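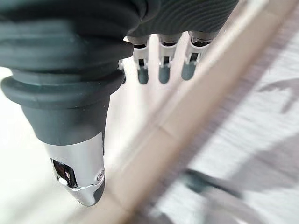
Rikora desk lamp – three months in

Bought this in September to replace the clip-on thing I'd had since college. Wanted something with a proper arm that would stay where I put it, and a warm setting for the evenings. Had looked at the Arnow one too but the base on that is enormous and my desk isn't.

Short version: good lamp, annoying switch. Would buy again, probably in a sale.

Setting it up

Box was bigger than expected, mostly cardboard. You get the base, lower arm, upper arm, the head, a plug and a leaflet with drawings only. No words at all. I managed fine until the middle joint, where the drawing shows a washer going on one side and mine clearly wanted to go on the other. Tried it their way, arm drooped. Tried it my way, arm stayed up. So do it my way.

The hex key in the box is rubbish. Soft metal, started rounding off on the second bolt. Use your own if you've got one.

Lead is long enough to go down the back of the desk and along to the socket with a bit spare. My old one barely reached the floor so this alone made me happy.

The light itself

Really nice. Three colours – a cold one, a middle one and a warm one – and a dimmer that goes properly low. I use the middle one for work and the warm one after tea. The cold one I tried once, felt like being at the dentist, never again. If you do fiddly stuff like model painting or sewing you might want it.

Spread is wide. Lights the whole keyboard and the notebook next to it without me shuffling the head about. Doesn't bounce off the monitor either as long as you keep it above the screen and tipped forward a touch. Took me a week of nudging to find the spot, now I leave it alone.

No flicker that I can see. No buzzing on the low setting, and the old one did that all the time and drove me up the wall.

The arm

Stiff to begin with. Like, two hands stiff. Loosened up after a couple of weeks and now it moves with a firm push and stays put. I was worried it would carry on loosening and end up nodding at me but so far so good. There's a little knob at the elbow for tightening and I've only touched it the once.

Head tilts and swivels, but not all the way round, there's a stop. Found that out by forcing it. Didn't break.

The switch

Right. The switch. It's a touch pad on the base and it is far too keen. Brush it with a sleeve, light goes off. Put a mug down near it, light goes up to full. Reach for a pen, now you're in dentist mode. And it doesn't remember what you had before if you turn it off at the wall, it comes back on cold and bright every single time. Who wants that at six in the morning.

I've ended up turning the base round so the pad faces the back. Helps alot. Means I have to feel about for it but at least it only goes on when I want it to.

A plain clicky button would of been better and surely cheaper.

Rikora's customer service

Emailed them about the memory thing, in case mine was faulty. Reply took three days, polite enough, said that's how it's meant to work. Offered me a refund if I posted it back at my own cost. Didn't bother. They did send a new hex key without me asking, which was decent of them, and it's just as soft as the first one.

Cleaning and wear

Dust shows up on the arm something terrible. A dry cloth sorts it. Don't use a wet one near the pad or you'll get a disco. The felt under the base has started peeling at one corner so I've stuck it back down with glue. Paint still fine, no chips, and I've knocked it with the hoover a few times.

Compared with the Arnow

A mate has the Arnow so I've had a proper go on it. Better switch, an actual dial, lovely. Heavier base, never going to tip. But the light is narrower and the arm is short, and it sits so far back on the desk you end up leaning towards it. For a big desk I'd say Arnow. For a small one, Rikora.

Worth it?

For reading, typing, bits of paperwork, yes. If you've got a cat or small kids who'll be at that touch pad all day, no, get something with a button.

Four stars. Would be five with a diferent switch. Will update if the elbow goes.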